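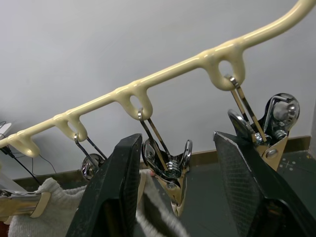 Before You Let an Arm Near the Sock Hanger

Home | Guides | Laundry floor | Archive

23 August 2018
By the Wandcombe floor desk

This guide is for shift leads at small laundries who have been told that hanging socks will be "handed over" to a pair of arms. We went through it at Wandcombe in May. I was doubtful then and I'm still doubtful, but there is a less painful way to do it, and I wish we had started with that one.

1. Write down the job as it is done now

Don't use the supplier's sheet. Ours came from Vorico and listed hanging as one task. Stand next to somebody who hangs socks all day and you'll see her sort by feel, shake the sock out, find the cuff, turn it if it's inside out, open the clip and close it on enough fabric to hold. She also throws out the ones with holes. Ask who gets each of those jobs afterward. If the answer is "the operator," you have a new job on your hands, and it needs a name and a pay grade.

2. Look hard at the clips

A spring clip on a wire hook swings when you touch it. People steady it with a spare finger and never think about it. A gripper with two fingers has to come in at the right angle, with the next clip hanging close by. Before you sign anything, ask to see it done on your own hangers, with the clips you already own. Losley, who did our fitting, wanted us to buy new hangers for the whole floor. We said no, and the talks got more useful after that.

3. Fix the hanger before you blame the arm

Tape the hook to the pole so it can't slide. Check it at the start of each shift and again after lunch, as tape creeps. Mark where the hanger belongs so that whoever takes it down can put it back in the same spot. Keep the table below clear except for the socks waiting their turn.

4. Lay the socks out flat

Set them side by side with the toes the same way. Yes, a person has to do this. 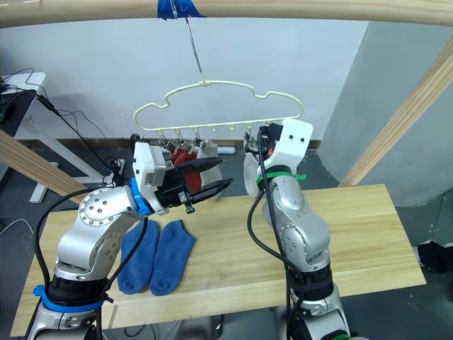
It is also the step that gets left out of every savings estimate I have read. The sheet we were given promised 3,000 socks a week with no extra handling. It didn't mention who would be laying them out, and when I asked, I was told this was "preparation" and came under a different heading. Put it under the same heading. Time it for two full shifts and write the result next to the promised number.

5. Decide who may stop it, and tell them

Everybody on the floor should be able to stop the arms without asking. At our Dunleavy site only the lead had permission for the first two weeks, and people stood watching a bad grip instead of doing something about it. Put the rule on the wall and say it out loud at the shift meeting. Never count stops against the person who made them.

6. Rotate the watching

Minding a machine is tiring in a way that hanging socks isn't. Your hands have nothing to do and your eyes can't leave. More than two hours of it and people miss things. Swap them onto folding or the front counter, and keep some hand hanging in the rota so the skill stays in the building.

7. Review it with the people who do the work

Hold the review on the floor, during paid time, with the supplier out of the room. Ask what got easier and what got added. Our list of additions was the longer one, and it went back to Vorico with the next invoice query.

Filed under: Laundry floor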